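公開日見学報告:協働ロボットによる小物搬送の実演

学外実習 第2班
報告者:ピエリーナ・サントロ
班員:マラマ・トレヴァスキス、リノ・ルッソ

1. 目的
11月の金曜日に行われたヌヴィルハム技術センターの公開日に参加し、単腕ロボットによる小物の把持・搬送の実演を見学した。本報告では、実演の手順、グリッパの構成、および説明員との質疑の内容を記録する。

2. 実演の概要
実演は午後に行われ、ラヴィンドラン・ラジャン氏が操作、ティツィアーナ・オルランディーニ氏が解説を担当した。作業は、白い天板の上に置かれた小物を上方からつかみ、所定の位置へ移すものである。動作プログラムは、センター内で「ファリーナ」と呼ばれる教示ソフトで作成されている。教示点は1サイクルにつき8点で、接近点と退避点を含む。
各サイクルは待機姿勢から始まる。待機姿勢ではグリッパを開いたまま天板の上方で保持し、操作者の開始指示を受けてから下降に移る。

3. グリッパの構成
グリッパは手首フランジに取り付けられた黒色の造形部品で、2本の指を備える。外側の指はレール状のスライドに載っている。本体には開口部があり、解説によれば軽量化と内部点検を兼ねている。
電源と信号は外部ケーブル1本で供給される。ケーブルはグリッパ下面の金属コネクタから出て、ループを描いて手首側のコネクタに戻る。手首の回転に備えて余長を設けているが、下降時に対象物へ触れるおそれがあるため、教示の際には手首の回転範囲を制限しているとのことである。

4. 質疑
(1) 把持の失敗をどう検出するか。
閉動作後の指の位置を読み取り、設定値より閉じすぎた場合に空振りと判定する。力覚センサは使用していない。
(2) 対象物の位置ずれはどこまで許容されるか。
指の開き方向には比較的余裕があるが、これと直交する方向のずれには弱い。治具で位置を決めることを前提としている。
(3) 連続運転の実績はあるか。
公開日前の試験で357サイクルを実施し、空振り判定による停止は2回であった。いずれも対象物の置き直しにより再開したとの回答であった。

5. 考察
停止回数だけでは、原因が置き方にあるのか教示点にあるのかを区別できない。停止時の指の位置と手首角度を併せて記録していれば、切り分けが可能であったと考える。質疑でこの点を確認しなかったことは、班としての準備不足である。
また、ケーブルの余長と回転範囲の関係は、授業の演習では扱っていなかった。演習用の課題「ヌルタヴェル」では手首の姿勢を固定しているため、配線の干渉を考慮する必要がなかった。次回の演習では手首の回転を含む経路を1つ追加し、ケーブルの通り方を事前に確認する。

6. 分担
第2章と第3章はサントロ、質疑の記録はトレヴァスキス、考察はルッソが原案を作成し、全員で確認した。

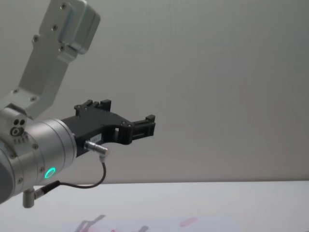

この記事の読了時間:約2分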